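Galeria: dobragem de roupa sobre a cama

Kisetness, caderno de arrumação doméstica
Publicado em 20 de junho de 2018

Esta galeria pertence à série sobre tratamento de roupa lavada em quartos sem mesa de apoio. O assunto é a dobragem de t-shirts de malha sobre uma cama feita, com a colcha a servir de superfície de trabalho. A entrada anterior, número 334, tratava de lençóis com elástico e continua disponível no arquivo.

A cama tem uma vantagem sobre a tábua de engomar: a peça cabe aberta por inteiro, com as mangas estendidas. Tem também um defeito conhecido, a falta de firmeza. O colchão cede sob a mão e a malha acompanha essa cedência, pelo que os vincos ficam menos marcados do que sobre um tampo rígido. Convém esticar a colcha antes de começar. 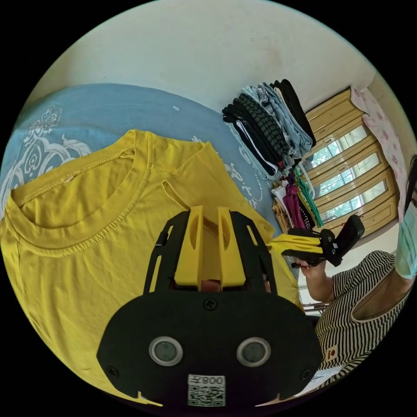 T-shirt amarelo-mostarda de manga curta, aberta sobre a colcha azul-clara. Gola redonda canelada, com pesponto.

A gola é o ponto de referência para toda a dobragem. Com a peça estendida, alinha-se o centro do decote com o centro da bainha e alisa-se a malha do meio para os lados. As pregas junto aos ombros são as mais persistentes e devem ser desfeitas antes da primeira dobra, puxando ligeiramente pela costura e nunca pelo canelado, que deforma.

Sequência usada nesta série:
Dobrar um lado para dentro, pelo meio do ombro, com a manga deitada sobre o corpo da peça.
Repetir do outro lado, até as duas margens ficarem paralelas.
Levar a bainha à gola.
Dobrar outra vez ao meio, se a gaveta for baixa.

O método é o da ficha Gaete, que circula em fotocópia desde 1998 e foi revista em setembro do ano passado. A revisão alterou apenas a ordem das duas últimas dobras. A variante Rustden, em três partes iguais, dá um volume mais estreito e serve melhor para guardar as peças na vertical. 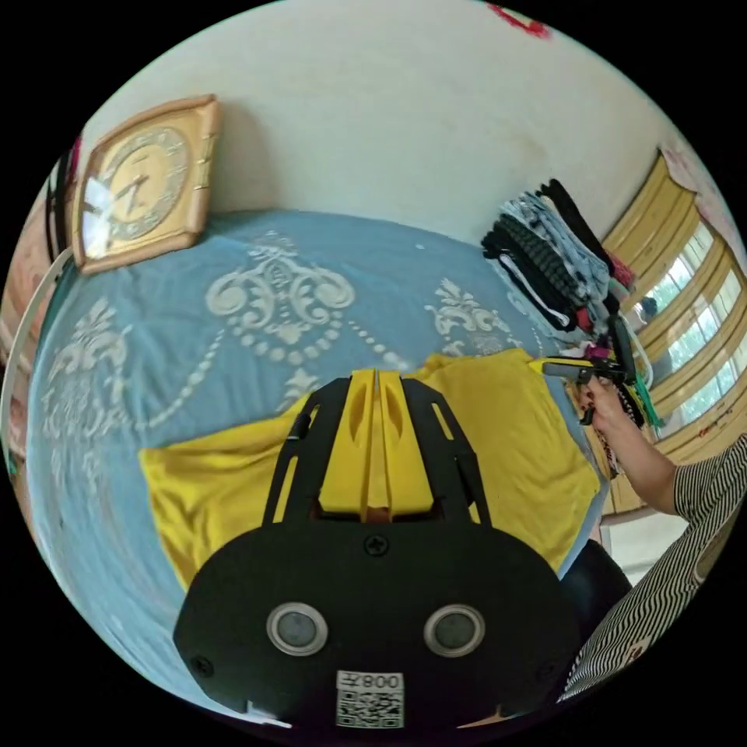
Quanto ao empilhamento, a regra é manter as peças dobradas fora da área de trabalho, mas ao alcance do braço. Uma pilha demasiado próxima prende a manga da peça seguinte e obriga a alisar de novo. As malhas pesadas ficam em baixo e as t-shirts em cima, com a dobra virada para quem arruma.

Uma colcha estampada de motivo grande ajuda no alinhamento, desde que esteja direita em relação à cabeceira: a repetição do desenho funciona como uma grelha aproximada. Em colchas lisas usa-se a borda do colchão como guia. Tecidos muito escorregadios pedem uma toalha por baixo da peça.

As medidas das gavetas da cómoda Karkwood, pedidas por vários leitores, estão na ficha 1145, juntamente com a tabela de larguras de dobra. Para a gaveta superior aplica-se a coluna 2.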